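Jemby Table Hire – questions we get a lot

Updated January 2, 2022. Short answers, we're in the middle of stock take. If yours isn't on here, use the contact form.

What do you rent out?
Table pieces for weddings, showers, birthday dinners. Candlesticks, bud vases, trays, risers, runners, cake stands. No chairs, no linens over 70 inches, no tents. For tents try Kwiatkowski, they're across the lot from us.

How far ahead should I book?
August goes first. For the rest of the year a month is usually fine. Shorter than that – ask anyway, we get cancelations.

Can I mix pieces from different sets?
Yes. Black with colored glass is the one people ask for most right now. Pick by height first, color second, and leave room for plates. Everyone forgets the plates.

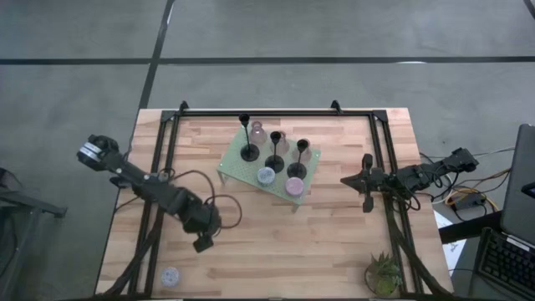
Same price mixed or matched. You pay per piece, and the set names on the price list are only there so we can find things on the shelf.

Is there a minimum order?
$70 before delivery. Pickup orders too.

Do you deliver?
Inside the county, yes. Order form works out the fee from your zip code. We bring the crates to the door, not up stairs. If there's stairs tell us and we'll send 2 people, small extra charge.

How long do I keep everything?
2 nights. Day before, day of, back by noon the morning after. Longer is possible if the pieces arent booked behind you.

Do I have to wash things?
Rinse off food, thats it. Please don't put glass in the dishwasher. Candle wax – leave it alone, we have a way of doing it. Knives scratch.

What if something breaks?
Put the pieces in the crate and tell us. The deposit covers it up to the replacement price on your sheet. We don't charge for tiny chips on the bottom of a foot. 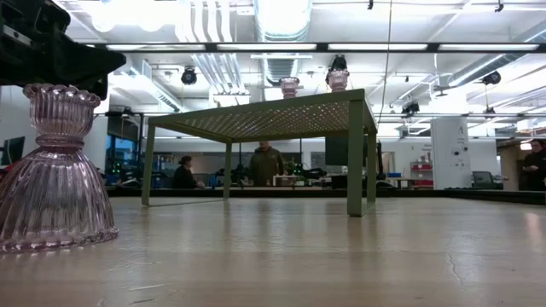 Jarosław Wasilewska wrote in to ask if the deposit comes back the same day, as his bank was still showing it as pending after the weekend. We release it once the crates are checked, normally next business day. After that it's the bank's timing and we can't speed it up.

Real candles or battery?
Check with your venue first. Deltura Hall is battery only, the park pavilion allows flame if it's in a holder. We rent battery tapers but don't include the batteries.

Can you put names on things?
Place cards and vinyl lettering, yes. We cut with Siser vinyl. Need the final spelling a week before. No changes after that, sorry.
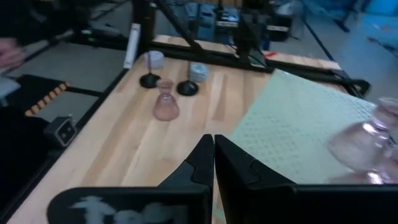

One customer said the lettering should be listed on the main order form instead of on its own page, she nearly missed it. Fair point, it's being moved. Until then put it in the notes box.

Where do I pick up?
Side door, unit 3253. Ring once and wait, the bell is slow. Bring your order number and a blanket for the trunk.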